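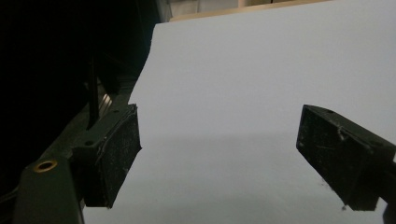
Flat things are the worst, Brynhildur Mikkelsen told me the first time I showed her our numbers, and she wanted to know why anybody would trust a robot with a sheet when it can't even find the edge. Fair question! It took us until this spring to have a decent answer, and today (April 6, 2024) Jekico is putting it out for everyone to read.

I'm Hrefna Norðdahl, and I run the handling research at Jekico. Our new report is called Tadent, after the method, and it's all about teaching a two-finger gripper when to close and when to wait. We collect our training runs with a hand-held gripper, so a person does the job and the camera on the tool sees what the fingers see. Mostly that's a lot of pale, blank surface between two black pads, and for a learning system there's very little in there to hold on to.

So we quit asking the model to find the object first. Tadent looks at shading and at where the pads sit against the surface, and it guesses how far off contact is. If the guess is shaky, the fingers stay open and the arm shifts a little before trying again. That's pretty much the whole trick, and I'm still a bit giddy that it fits on one page of the report.

We trained on 542 recorded runs and then tested on 355 attempts with sheets the model had never met. Each attempt got up to 15 seconds, and anything slower went down as a miss. Tadent picked up more sheets than our older method on all 5 materials we tried. Glossy card is still a headache (strong reflections fool it, and I'd love to hear from anyone who has cracked that one), and we haven't tested stacks at all yet.

The pads were scuffed well before the last runs and we left them on. Swapping them halfway would've made a mess of the comparison.

The report, the run logs and the training code are free from Jekico starting today. Lauritsen will host the files, and a second round with stacked sheets is planned for September.

Press questions can come straight to me, Hrefna Norðdahl, at the Jekico research desk.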